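Home Cookery, Evening Course
Handout 5: Stocks, soups and what to do with leftovers
Reading time: 2 min

Bring this handout with you, along with an apron and a container with a lid. Ruan Makhubela is taking the session and Lindiwe Dlamini will be on the second bench for anyone who missed the knife skills class.

1. Making a plain chicken stock

Use a carcass from a roast, or raw wings if you want more body. Put the bones in a deep pot with an onion cut in half, a carrot, a stick of celery, a bay leaf and a few peppercorns. Cover with cold water by a couple of centimetres. Do not add salt at this stage. Stock reduces as it cooks and salt that tasted fine at the start will be too strong by the end.

Bring it up slowly. When grey foam rises, skim it off with a flat spoon. Then turn the heat down until you see a bubble every second or so, and leave it for 2 hours. A hard boil makes the stock cloudy and greasy.

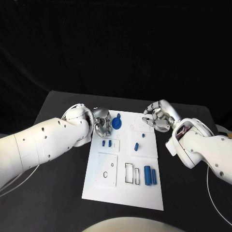

Robot arms either side of a white sheet with blue parts.

Strain through a fine sieve and let it drain by itself. Pressing the vegetables pushes bits through. Cool the pot in a sink of cold water before it goes in the fridge. The fat will set on top overnight and can be lifted off. Keep it for roasting potatoes.

Fridge: use within two days.
Freezer: three months. Label the tub. Frozen stock and frozen apple purée look much the same in December.

2. Thickening a soup

There are several ways, and they give different results.

Potato. Dice it small and cook it in the soup, then blend. Good with leek, celeriac or watercress. Blend in short bursts - overworked potato goes gluey.

Flour and butter. Melt the butter, stir in an equal weight of flour, cook for a minute, then add the stock a ladle at a time. Colour matters here. Pale for a cream soup, light brown for mushroom or onion.
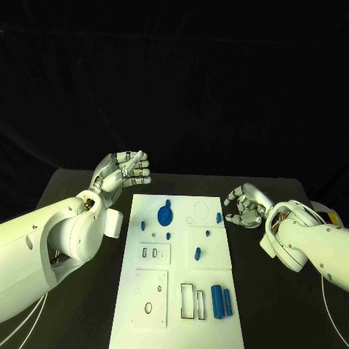
White board laid lengthwise on a dark grey table, with a robot arm on each side.

Bread. Tear up stale bread and let it soak in the hot soup before blending. Suits tomato and garlic soups.

Lentils. Red ones break down without blending. Rinse them first and allow 20 minutes.

3. Seasoning at the end

Taste the soup hot, from a clean spoon. Add salt in pinches, stirring each time. If it still tastes flat, try lemon juice or a little vinegar before you reach for more salt.
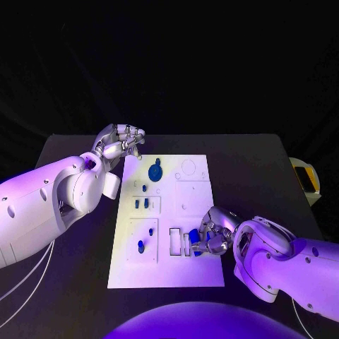 Herbs with soft leaves, such as parsley, dill and chives, go in after the heat is off. Woody ones like thyme and rosemary go in at the start and the stalks come out before serving.

4. Using up what is left

Cooked rice and pasta keep swelling in soup, so store them separately and add them to the bowl. Roast vegetables can be blended straight into hot stock. Cheese rinds can simmer in a bean soup and be fished out later. 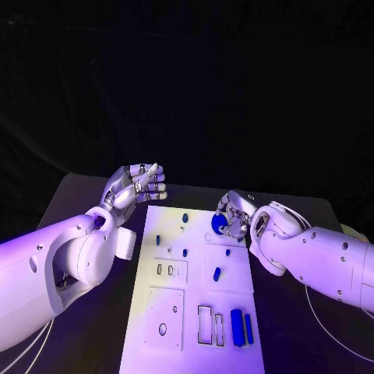
Reheat only the amount you are going to eat, and make sure it is steaming all the way through. Cream soups should be warmed gently or they will split.

For next session

Make one stock at home and bring a cupful. Write down what went into it and how long it cooked. Zinhle Swanepoel will need to know about any allergies before then, as we are moving on to fish.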